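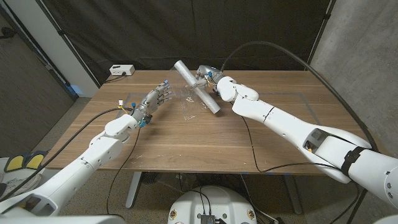 Two arms over the wood table, left hand open.

Flunilport 2.4 netcode – anyone else seeing rollback spikes?

grevov_main
Since the July patch I get 11 frame rollbacks against people I used to play at two or three. Wired connection, Toledo server, ping steady at 41. Input delay set to 2. Replays look clean, so I assume the client is mispredicting and correcting late.

tOrellana
The patch changed the default prediction window. Check the config file, line 458. If it reads "auto" the client picks the window from your first ping sample and never updates it. Set it by hand.
Telma Orellana

padlag
Disagree. Mine was already manual and I still get spikes on Friday evenings. That points to server load. Toledo runs 32 tick when it fills up, and no client setting fixes that.

tOrellana
Tick rate on a relay has no effect on rollback depth. The relay only forwards inputs. You are describing packet bunching.

padlag
Bunching caused by what, though? The relay.
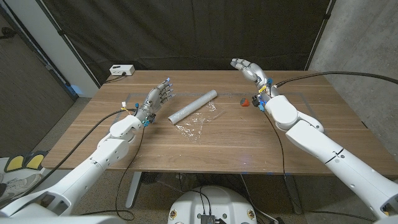
Tried the Nunico relay, same opponent, same hour: no spikes. I can post the logs if anyone wants them.

bsaether
Please do, with the jitter column left in. One session on each relay is thin evidence either way.
– Borghild Sæther

grevov_main
Line 458 was on auto. Changed it to 4 and the worst I saw over a long set was five frames. Still not what it was before the patch. Will try Nunico tonight.

padlag
Logs are in the netcode subforum.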